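5.3 Puesta en servicio del puesto de clasificación

Este apartado se aplica a los puestos Dinach instalados en mesa dentro de la planta de Bremadwood. Antes de empezar deben estar terminados el montaje mecánico (5.1) y la asignación de identificadores a los servos (5.2). La sesión de puesta en servicio la realizan juntos el técnico de mantenimiento y el operario titular del puesto.

5.3.1 Cambios en las tareas del operario

Con el puesto automatizado, el operario deja de trasladar cada pieza a mano. Pasan a ser tareas suyas:

- preparar la zona de recogida al inicio del turno;
- validar la primera secuencia completa después de cada arranque;
- resolver las paradas de nivel 1 (pieza no sujeta, pieza fuera de alcance);
- anotar las incidencias en Finuter.

Las paradas de nivel 2 y cualquier intervención en el cableado corresponden a mantenimiento. El operario no está obligado a seguir el ritmo del brazo y puede detener el ciclo en cualquier momento sin autorización previa.

NOTA: El modo manual sigue disponible. Si el puesto queda parado más de 3 ciclos consecutivos, el turno continúa en modo manual hasta que mantenimiento lo libere.

5.3.2 Preparación de la mesa

1. Corte la alimentación del brazo y compruebe que el indicador de la fuente está apagado.
2. Limpie el tablero con un paño seco. No use disolvente.
3. Coloque las piezas de prueba al alcance de la pinza, separadas entre sí lo suficiente para que los dos dedos bajen sin tocar la pieza vecina.
4. Sitúe la caja transparente sobre su base roja, a un lado de la zona de recogida.
5. Revise que los cables forman bucles holgados junto a las articulaciones. Un cable tenso en reposo se tensará más con el brazo extendido.

PRECAUCIÓN: No apoye las manos en el tablero con la alimentación conectada. Los servos pueden moverse al recibir tensión, aunque no se haya lanzado ninguna secuencia.

5.3.3 Comprobación de la posición de agarre

6. Conecte la alimentación y espere a que el controlador Haslinger muestre el estado LISTO.
7. Seleccione la secuencia 355 (aproximación sin cierre).
8. Pulse AVANCE PASO A PASO hasta que la pinza quede sobre la pieza amarilla.
9. Baje la pinza hasta que la pieza quede entre los dos dedos. La punta de los dedos puede llegar a tocar la mesa, pero no debe flexionar.
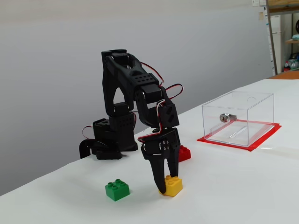 Figura 5-4. Pinza situada a ambos lados de la pieza amarilla; a la derecha, caja transparente sobre base roja.

10. Si un dedo empuja la pieza durante el descenso, suba la pinza y corrija el giro de la base en incrementos de un paso.
11. Guarde la posición con MEMORIZAR. El contador de servo de la base debe quedar en torno a 467; una desviación mayor de 3 pasos obliga a repetir el apartado 5.2.
12. Repita los pasos 8 a 11 con las piezas verde y roja.

NOTA: Para la pieza roja, mire desde el lateral de la mesa. El cuerpo de la pinza puede taparla si se observa de frente.

5.3.4 Validación por el operario

13. El técnico se retira del panel y cede el mando al operario.
14. El operario ejecuta una secuencia completa a velocidad reducida y, a continuación, provoca una parada con el pulsador.
15. El operario rearma el puesto sin ayuda. Si necesita asistencia, se repite el paso 14.
16. Registre en Finuter el resultado, el turno y la lectura del contador total de ciclos.

El contador total no se pone a cero al cambiar de operario. La revisión de engranajes se programa al alcanzar 3,594 ciclos (coma como separador de millares, según el formato del panel). Los registros de Finuter se asocian al puesto y no se utilizan para medir el rendimiento individual.

PRECAUCIÓN: No pase a velocidad nominal con la validación incompleta. El controlador lo permite, pero el puesto se considerará fuera de servicio a efectos de mantenimiento.

Véase también: 5.4 Relevo de turno; 7.2 Códigos de parada.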